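Chapter 6
Bins, Totes and the Stuff in Them
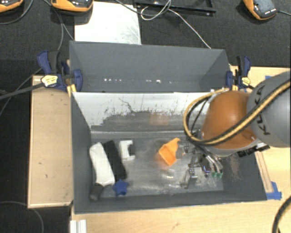 Small parts storage gets skipped in most courses and it shouldn't. More time goes missing at the bin than anywhere else on the floor – hunting, double handling, putting a thing back in the wrong spot. By the end of this chapter you should be able to pick a bin for a part, lay bins out on a bench, and say when one needs pulling from service. Start with the shape. A grey bin wider at the rim than at the floor, like the front one here, gives you sloped walls, so the hand gets in easier and empties will nest. Cost of that: less floor than the rim suggests. Long blocks end up leaning or lying by a wall, bunched to one side, bare floor left over. Look at the wear too. Scuffed floor, brownish scratches on a side wall. Normal. Not a reason to bin the bin.

Before you read on, find a bin at work or at home. Kitchen drawer will do. Tip it out, put it back, time yourself. Write the number down, we use it in 6.3.

6.1 Words you need

Bin: open top, stays put, you go to it.
Tote: open or lidded, travels with the parts.
Footprint: what the bin takes up on the bench. Measured at the widest point, usualy the rim.
Working floor: flat area inside, bottom only. Measure it, don't guess off the label.
Pair: two bins side by side, long edges together. One to pick from, one to fill.

People mix up the first two constantly. In this book a tote with no lid sitting on a bench for a month is still a tote.

6.2 The Ntuli stores job

We come back to this one all chapter so get the basics now. Ntuli ran a repair shop, 1,229 part numbers, one storeroom, 400 bins all the same size. Anathi Dlamini took over stores in January. First thing she did was walk the shelves with a clipboard and mark every bin where the part didn't lie flat. Took her till Friday. 335 bins fine, the rest not – brackets on end, long stock jammed corner to corner, mixed lots.

Her fix was dull and it was cheap. Long parts got long bins. Brackets got shallow trays. Mixed lots got split, or where they couldn't be split, got a list on the front of the bin in thick marker. Jamie Garside, on the bench at the time, wanted dividers in everything. They tried dividers in 14 bins and took most of them out again, the parts were too diffrent from week to week.

Keep both views in mind. Dividers are covered in 6.5 and Garside's case for them is better than it sounds here.

6.3 Reach and depth

Rule of thumb: if you can't see the part you can't pick the part. Deep bin, low light, dark part on a dark floor – slow every time. Get your timing from the start of the chapter and set it beside the table on the next page.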